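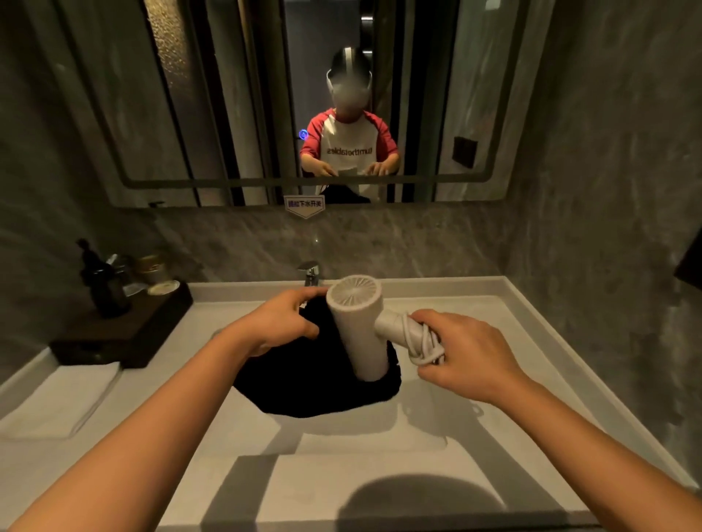

My job is looking after a robot called Janby, and a lot of that job happens nowhere near Janby at all. It happens on people's heads! Janby is learning how to do little jobs around a house, and it learns by watching what human hands do. So we have a headband called the Lashari, with a camera in it, and somebody wears it while they do something ordinary. Hair dryers are a good test because they're such an awkward shape. One hand has the handle, with the white cord wound round it, and the other is resting on the black cloth in the basin, and both hands are right there where a headband camera can see them. That's what I want every single time. If I set the headband up badly, all Janby gets is a lovely long look at the wall.

So I'm going to tell you how I set up the headband, how I clean it, and what I do when it plays up.

Why does it go on your head?

Try something for me. Hold a pencil out in front of you and look at it. Your eyes are pointing at your hands, aren't they? When you pick something up you nearly always look at it first, even if you don't notice yourself doing it. A camera near your eyes gets almost the same view that you do.

If I put the camera on a shelf instead, your elbow would get in the way, or your back would, or you'd walk off to the other side of the room and Janby would learn about shelves.

Putting it on

First I check the battery. A full battery runs the Lashari for 45 minutes, and I like to start with a full one every time, even for a tiny job (I've been caught out before and it's very annoying when you're halfway through folding a sheet).

Next comes the strap. It needs to be snug, a bit like a bike helmet strap. If it's loose, the whole thing slides down when you bend over, and the picture jumps about so much it makes you feel seasick. If it's too tight you get a headache and a red line on your forehead. I ask the person to nod, shake their head and then look at their shoes. If nothing slips, we're good.

Then I tilt the camera. This is the fiddly bit! I ask the person to hold both hands out at tummy height, as if they're carrying a tray, and I look at the picture on my tablet. Can I see ten fingers? If I can only see the fingertips, the camera is pointing too high, so I tip it down one click. There are 6 clicks altogether and most grown-ups end up on the third or fourth. Tall people working at a low bench need more.

Last, we do the clap. The person claps once, nice and loud, in front of their face. The camera sees the clap and the microphone hears it, and later on the computer lines the two up so the sound and the picture match. Film crews do the same thing with those stripy clapper boards.

Bathrooms are hard

I love kitchens. Kitchens are easy. Bathrooms are tricky little places, and mostly it comes down to shiny things. A chrome tap bounces light straight back at the camera. A white basin can look so bright that its edges disappear. And then there are the mirrors. Look in a bathroom mirror with the headband on and there's a second you, with a second pair of hands! You know those aren't real hands. You worked that out when you were a baby. Janby has to be told, so I mark the mirror on the computer afterwards by drawing a line around it, and that tells Janby the things inside the line are reflections.

For the brightness problem I change a setting called exposure, which is how much light the camera lets in. Your eyes do this too. Stand in front of a mirror, cover one eye for a bit, then uncover it and watch the black dot in the middle. It shrinks!

Cleaning day

Friday is cleaning day at Furcombe, which is our workshop. I take the soft pad off the inside of each headband and wash it in the sink with a bit of dish soap, and hang it up until it's properly dry. Foreheads are greasy. Sorry, but they are. Yours is too.

The lens gets a puff of air first, to blow off any grit, and then a wipe with a soft cloth. You have to do it in that order. If you wipe while there's grit on it you'll scratch it, and I've got one very scratched lens in my drawer to prove it. No T-shirts, no tissues, no licking (someone asked).

After that the headbands go in the Bakwood, our charging cupboard. It has a little green light for each one and I check them before I lock up.

When it goes wrong

Back in September one of our headbands kept switching itself off. I changed the battery. Still went off. I changed the cable. Still went off! In the end I found a tiny crack in the plastic by the battery door, so whenever the person looked down, the battery wiggled away from its metal contacts. I fitted a new door, then wore the thing myself and looked at my shoes over and over until I was dizzy. It stayed on.

I write every repair in a logbook. The clips get numbers as well, and we're up to clip 1041 now. A clip that's too wobbly or too dark goes in a folder called Try Again, and there are 300 of those, quite a few of them mine.

Have a go at being a camera

Make a tube out of paper and hold it up to one eye, with the other eye shut. Now try to put the lid on a pen using your free hand. You'll have to keep moving your head to find the pen. Tilt the tube up a bit and it gets harder, and that's just what one wrong click on the headband does to Janby. Then swap eyes and try it again.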